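4.2 Residual state after application removal
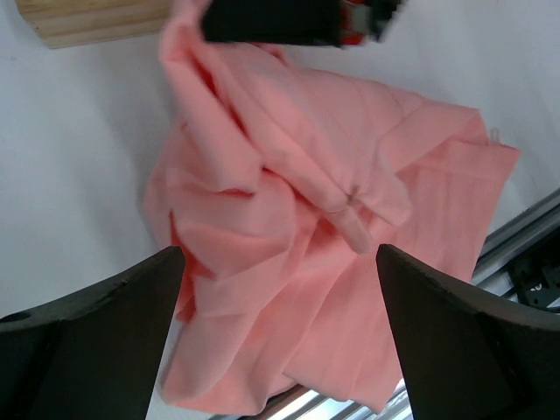
Does dragging an application to the bin remove the data it has written elsewhere? On the desktop systems we tested, only the application bundle is removed, and preference files, caches and login helpers stay where the program put them until they are deleted separately.

Figure 3. Handling of a garment by the gripper.

We measured this residue for three programs: the Tanabe browser, the Ustar mail client and the Teltutetti note editor. Each was installed on a clean user account, run through the same scripted session, and then removed by the method given in its own help pages. A file listing was taken before installation and again after removal. Files that the operating system changes by itself were filtered out using a control account on which nothing had been installed.

Tanabe left the largest residue. After removal, 3871 files remained, nearly all of them in the cache folder. The profile folder held a further 545 files, including the saved session, the extension list and the permissions granted to individual sites. When the browser was installed again, it read this profile without asking and restored every setting – among them a search extension we had added on purpose to stand in for unwanted software. A user who reinstalls in order to get rid of a damaged or altered profile would therefore gain nothing from doing so.

Ustar left 70 files. Most were message indexes, but one was a launch entry that pointed to a helper no longer on the disk. The system tried to start this helper at each login and wrote an error to the log when it failed. Teltutetti removed its own caches and left a single preference file.

Removal was then repeated with Plisenwood, our clean-up tool, which matches leftover files by bundle identifier and by the paths recorded during the session. It found all of the Ustar and Teltutetti files. For Tanabe it missed 200 cache files, stored under a folder name that is generated at first launch and does not contain the identifier. These could be found only from the recorded paths, and recording had begun after the folder was made. Starting the recorder before first launch closed the gap.

Preference files need separate care. The system keeps a copy of each one in memory and may write it back after the file has been deleted – we saw this in both Tanabe and Ustar. Logging out before deletion prevented it in every run.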